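4.2 Reuse of secondary packaging at the receiving sites

The second part of the study followed shipping cartons after their first delivery. At the Nargate and Hokwood sites, cartons that arrived with supplier goods were emptied, sorted by size, and either flattened for recycling or returned to the packing area for another trip. The Bronadow site flattened every carton on arrival and is treated as the baseline in what follows.

A total of 112 cartons entered the reuse stream in June. Each was given a number in a paper log kept at the packing area, and its outer dimensions, board type, and condition were entered before it was put back into use. Condition was scored on the four-step scale described in Section 3.1, where a score of 1 means no visible damage and a score of 4 means the carton should not be shipped again. Scores were assigned by the packing staff on shift. No attempt was made to have every carton scored by the same person, and the effect of this on the results is taken up in Section 5.

Of the 112 cartons, 98 completed at least one more trip. The other 14 were scored 4 before reuse and were withdrawn. Most withdrawals were recorded as crushed corners or as splits along the bottom seam. Staff were told to reject any carton with a split longer than the width of the closing tape, and the log suggests that this rule was followed more strictly at Hokwood than at Nargate.

Among the cartons that went out again, 41 were still in the stream after 3 trips. Large, low cartons did better than tall ones with a small footprint. A likely cause is stacking: tall cartons were more often placed at the bottom of mixed pallets, where the load falls on the side walls. Moisture may also have played a part, but humidity was recorded only at Nargate and the readings cannot be carried over to the other site.

Damage to the top edges was common and had little effect on the score. Flaps were often folded in or taken off when a carton served as an open bin between trips, and a torn edge at the rim does not by itself weaken the lower walls. Creasing and outward bulging of the front or side walls were treated as more serious — a bulged wall has already lost part of its resistance to stacking loads, even where the surface paper is intact. 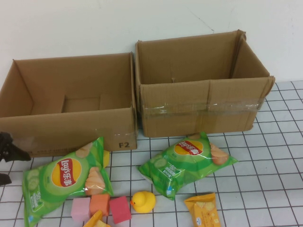
Figure 4. Open cartons side by side. The right carton has a creased, slightly bulging front wall and a torn flap edge at its upper right corner.

The cost of handling was estimated with the Bepari worksheet, which assigns a fixed time to each step of inspection, storage, and retrieval. Under its default values, reuse pays for itself on the second trip for large cartons and on the third for small ones. These figures leave out floor space. At Hokwood, where the packing area is narrow, stored cartons blocked access to the tape bench on several shifts and had to be moved, and the added labor was not logged.

Labels were a further source of error. Old address labels were to be covered or peeled off before a carton was sent out, but the log has no field for this step, so compliance cannot be checked. A field for label removal has been added to the revised form, dated 10/9/23, along with a separate entry for wall bulging, which until then had been grouped with general wear.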